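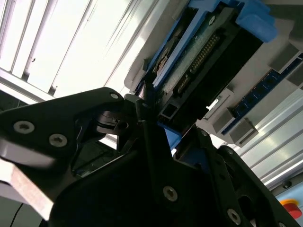 1/ Reading thread: Gollidgate, or how I lost most of a week to a novel about a ferry town

Okay, friends, I finished it last night well past a sensible bedtime and I have so many feelings that I'm going to spread them out over a few posts. Get a cup of something. No big spoilers, I promise, and I'll warn you before the one medium-sized one.

2/ The setup, for anyone who hasn't had it pressed on them yet: Gollidgate is a little river town whose ferry is about to stop running for good. The ferry operator's daughter comes home after nine years to help pack up the ticket house, and she finds a drawer full of letters that passengers left behind and never came back for.

3/ I know, I know, a drawer full of letters! I groaned too. I have read that drawer in a lot of books. But she doesn't solve anything with them. She reads them slowly, one or two at a time, usually while she's supposed to be doing something else, and you start to see the town through people who were only ever crossing it.

4/ The chapters are tiny (64 of them, some barely a page) and I kept doing that thing where you say "just one more" and then look up and the dog is staring at you because it's past dinner.

5/ My favorite part is the Fröhlich bakery. It's run by two sisters who haven't spoken to each other in years but still split the morning shift, and they pass messages through the customers. "Tell her the rye is done." I laughed out loud on the bus and then about ten pages later I was crying on the same bus, so my apologies to everyone on the 37.

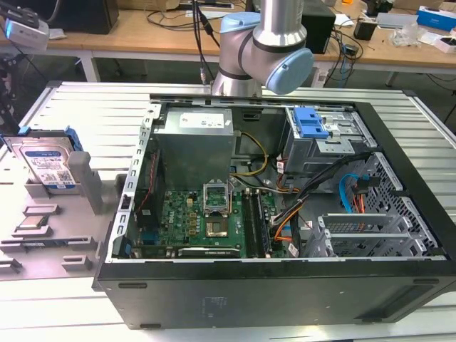 And the bread! I have never wanted a caraway roll so badly in my life. I went looking for a recipe and ended up making something flat and sad, which my family ate with a lot of butter and very kind faces.

6/ Medium-sized spoiler in this one, so skip ahead if you want to go in fresh. The mother's letter is in the drawer. You'll guess it early, and I think you're meant to. What got me was that the daughter leaves it for last and then reads it standing up, with her coat on, and we only get three lines of it. I wanted more and I'm still a little mad about it.

7/ Complaints, because I do have a couple. The trip to Grotitz in the middle goes on much too long. There's a lawyer, there's a hotel with bad plumbing, there's a whole business with a lost umbrella, and I missed the river the entire time. If you bog down there, keep going, it's only a few chapters.

8/ Also the brother is thin. He shows up, he's grumpy about money, he drives away. I kept waiting for his chapter and it never came.

9/ If you loved Ustetti (the one with the lighthouse and the three aunts, I posted about it back in April and wouldn't stop), I think you'll be happy here. It has the same unhurried feel and the same nosy neighbors, though this one is sadder, and the ending is quieter than I expected.

My copy goes back to the library tomorrow and there's a long line for it, so put your hold in now. And if you've read it already, please come tell me what you think was in the blue envelope, because my sister and I do not agree at all.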